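The Bin Comes First

Zohreh Rezaei sorted blocks for a month before she let anyone at Carnano talk about shapes. She wanted to settle the bin. The workshop had been using a shallow tray, and long pieces kept sliding over the side whenever two of them crossed.

The one she settled on is open at the top, with walls that slope in toward a smaller floor. Pieces dropped near the edge slide down and end up together. Demetrio Iglesias, who cuts the blocks, thought the slope would make them pile up in the corners. Some do. He now keeps each batch small and leaves the pieces however they fall.

Color was a shorter discussion. Rezaei had 53 samples on the shelf by February and kept two, a reddish brown and a dark green. Both show up well against gray, even after the floor of a bin has been scuffed for a few seasons. Paler blocks were harder to find by late afternoon.

The long rectangular block is still the one people ask for. Iglesias tried 10 other forms and sent seven of them back to the saw. A long block can lie flat, lean on a wall or rest across its neighbor, and each calls for a different grip.

Wear doesn't bother Rezaei much. She replaces a bin when the floor cracks and leaves the scratches alone. The oldest one at Carnano has been in use for 33 months, and she has no plans to retire it.

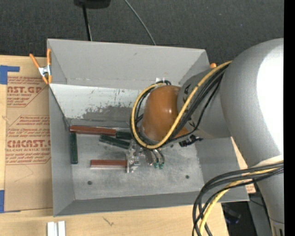
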